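Wednesday, 7:10 in the morning, dye bench

Back on the madder after a week away, and glad of it. The Cliltholm fleece is scoured at last, 200 grams of it, and it took three changes of water before the grease let go. I'd forgotten how long that wool holds on! Kai-wen Yu had left me the Pirnow roots already chopped and soaking, with a note taped to the lid saying the water had been changed last night, so I owe a cup of coffee at least.
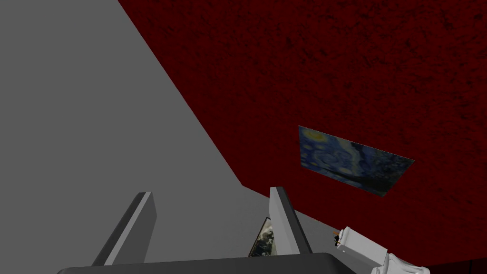
Alum went in at the usual rate, and I kept the pot under 113 Fahrenheit for the first hour, then let it creep up slowly while I wrote labels. Last batch I got impatient and ended up with a brown I can only call gravy — the Wikeck yarn took it worst of all, poor thing. So this time I'm sitting next to the thermometer with my knitting and going nowhere.

I did look up what De Graaf wrote in the old binder about adding chalk. The page says a pinch, and doesn't say whose pinch. I used half a teaspoon in the second pot and none in the first, so we can compare.

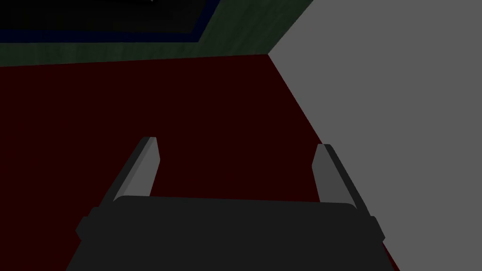
Skein 7 is the one to watch. It had the longest soak and I tied it with blue cotton so it won't get mixed up with the others (again). Kai-wen, if you're in before me, please leave both pots covered and don't rinse anything yet — I'd like them to cool overnight in the bath. More chalk is on the order list.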